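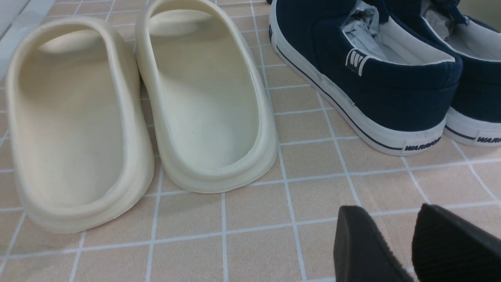

Ukstead swimming baths will bring in an outdoor-shoe limit at the poolside entrance from Monday. Footwear must be left in pairs on the tiled strip by the door, heels towards the walkway, as with the cream slides and navy slip-ons set down side by side on the small square tiles. The strip takes two rows. Boots go on the rack in the Nicholas Street lobby.

The rule follows a floor survey by Dredari, which logged 1305 grit marks on the pool surround in March. Grout cleaning will be cut to 3 sessions a week. Pairs left overnight will be held at the front desk.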